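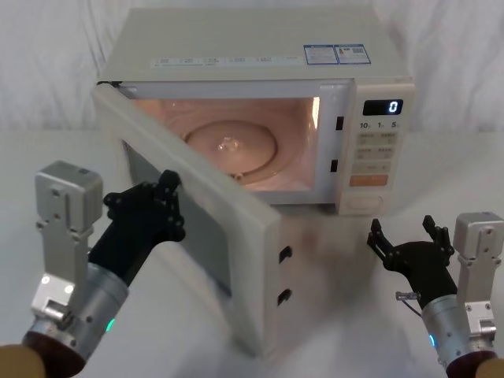

6. Appliance doors: setting up the microwave routine

Read section 5 first. If the arms have not been homed and both wrist lights are not showing, nothing on this page will work, and you will blame the wrong thing.

This section covers opening and closing a hinged appliance door with the Mumia two-arm build. We use a plain countertop microwave because the workshop had one. The forum posts say the routine carries over to any door you like. It did not carry over to our toaster oven, so treat that claim with care.

6.1 Before you start

You will need:
– a countertop microwave with the door hinged on the left
– a pale, plain backdrop cloth, large enough to hang behind the cabinet
– four rubber feet or a strip of non-slip mat
– the Mạch control board, flashed as in section 3
– a second person at the stop switch

CAUTION: Never run the microwave's heating while the arms are powered. On our model the lamp comes on when the door opens, so the mains plug has to be in for the camera to see inside. Keep a cup of water in the cavity when you are practising with the buttons, and take it out before door work.

CAUTION: Do not defeat the door latches or push anything into the latch slots. People have suggested it to make the door easier to pull. Don't.

6.2 Placing the microwave

1. Stand the cabinet midway between the two arms, with the front facing them. Leave enough room for the door to swing wide without meeting the left wrist.

2. Press on the front corner with your palm. If the cabinet slides, fit the rubber feet. A light microwave will creep backwards with every push and your saved positions will be worthless by the end of the afternoon.

3. Hang the cloth behind it. Soft wrinkles are fine. The Kirwood guide says to iron it, which made no difference to us at all.

4. Check the picture from the head camera. A white cabinet on a white table against white cloth looks tidy but gives the edge finder very little to work with. If it loses the top of the cabinet, set the edge threshold to 50 and try again. Dirk Lammers swears by a strip of dark tape along the rear edge – try that second, as it left a sticky mark on ours.

6.3 Teaching the open-door position

5. With motor power off, open the door by hand as far as it goes without forcing the hinge.

6. Move the left arm by hand until the curled fingers are close to the inner face of the door, on the hinge side. Leave a gap. The fingers should not rest on the window.

7. Move the right arm until the open hand is in front of the right-hand front corner of the cabinet. This is the waiting position, and the hand must be clear of the path the door takes when it shuts.

8. Save both positions as slot 3. The board gives one short beep. If it gives two, it has saved one arm only, whatever the screen tells you.

NOTE: Check the thin cable beside the right wrist before you save. It should curve freely. If it is pulled tight in the waiting position it will be worse everywhere else.

6.4 Closing the door

9. Turn motor power on and set speed to the lowest step.

10. Run CLOSE. The left hand should move in behind the door and push it round gently. The right hand stays put until the door is nearly home, then presses the free edge to engage the latches.

11. Listen for the click. The software reports success as soon as the arm reaches its target, latched or not, so the message on its own means very little. Pull the door lightly by hand, with the motors off, to be sure.

12. Repeat 3 times before raising the speed. Wakance advertise their fingertips as needing no adjustment for this. Ours needed plenty.

6.5 If it goes wrong

Error 302: the left arm has met more force than it expected. Usually the hand has gone past the door edge and is pushing on the cabinet. Stop, power down, and teach slot 3 again.

Door bounces open: the final press is too short. Lengthen the hold before you touch the force setting. Leif Solberg did it the other way round in June and we had to buy a new hinge.

Turntable rattles or sits crooked: switch off at the wall, take the glass plate out, settle the roller beneath it, and put the plate back.

Carry on to section 7 for the door-release button.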